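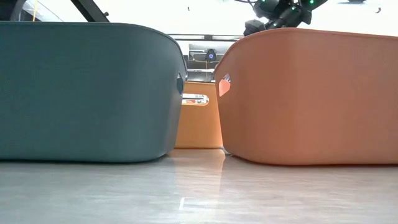
Oseck sorting kit trial: progress report for November
Prepared by Anatole Hoarau for Edwards

Work this period covered the second stage of the trial, moving small parts between plastic baskets on the bench. Ultent delivered the kit complete except for the spare finger pads, which came 2 weeks later. Setup took one morning using the printed guide.

We planned 500 transfers and ran 651, as the setup left us time to spare. Most of the extra runs went to the large baskets. Their rounded corners are harder for the arm to reach into than the straight sides, and parts resting there were missed more often. A software update from Ultent helped with flat parts but made little difference with round ones.

The glossy tabletop is still a concern. Reflections of the baskets show on the surface, and we suspect they affect how the software finds the lower edges. We have asked for a matte mat and will repeat 50 runs with it before changing any settings.

Support has been good. Questions sent before 3 p.m. were answered the same day. The manual is weak on calibration, and we have sent Ultent our own notes.

Spending is within budget. Next period we will start the Ganuneo comparison with the same baskets and parts. We need your approval for the second software license before that work can begin.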